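Chapter 7
Looking After the Wrist Camera

What you need before starting: Chapter 3 (joint homing) and the lens section of Chapter 6. Bring your cell log. If your cell is one of the older Duman benches, read the note at the end of this opening first.

Most of the trouble calls at the Grostetville training shop come down to the wrist camera. Not the arm. Not the gripper pads. A camera that has crept a little on its bracket, or a lens with a thumbprint on it, or a cable that got pulled tight the last time somebody homed joint five in a hurry. The arm goes where it's told. The picture telling it where to go is off.

So this chapter is about one cell, the Sketstead pick-and-place bench, and the camera on its wrist. How to set it, how to check it, what to do when it drifts. Fitting the gripper itself is Chapter 8.

Start with the view. Before any wrench comes out, park the arm at the look-down pose, lay the white work surface bare, then put out two things of different shape and color. Pull up the live view. Save a still. Do this every time, even when your sure nothing moved.

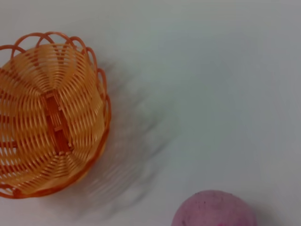
Figure 7.1 Wrist camera check with a woven orange basket and a pink ball on the white surface. Note the soft gray and pale orange streaking to the right of the basket.

Now read the still. Three questions, in this order.

Is the whole of each object in view? In Figure 7.1, no. The basket runs off the left edge and the ball runs off the bottom. Could be placement, could be aim. Move the objects first, it's the cheap test. If they still run off the same sides with the arm parked right, go to Section 7.2, bracket.

Is the detail there? Look for something fine. On the basket the looped rim is good for this, white should show through the loops. If the loops close up into a solid band, clean the lens before you touch focus. People always touch focus first. Then they have two problems.

Is there anything on the surface that shouldn't be? A shadow is fine. A smear with stripes in it that echo the object next to it is worth writing down. Might be motion, might be shadow, may be some of both. One still can't tell you. Let the arm settle for 3 seconds and take another. If the second one is clean, look at settle time (Section 7.4). If not, lens and lighting.

Write all of it in the log, good or bad. Pose, lamp setting, still number. The log for the Sketstead cell is up to still 937 and the early ones get looked at more than you'd think, mostly when an argument starts over wether the bracket was always like that.

Schedule used in this book: full view check every Wednesday before first run, lens wipe at the start of each shift, bracket screws after every 65 hours of arm time. Dry lens cloth only. No shop rag, no solvent.

Cable. Before homing, check the slack loop at the wrist. Want a loop that hangs free through the full turn of the last joint. Tight at either end, re-route it, don't just tape it down.

Note for Duman benches: the older bracket has two screws, not four, and slips sooner. Check at 20 hours instead. The Jullora retrofit plate fixes this, steps are in Appendix C. Home the arm again after fitting, and retake your reference still. The old one is no good after that.

7.1 Terms used in this chapter

Look-down pose. The parked position with the camera over the work surface, saved as pose 1 on the teach pendant.

Reference still. The saved picture every later check gets compared to.

Creep. Slow movement of the camera on its bracket. Too small to see by eye, plenty to miss a pick.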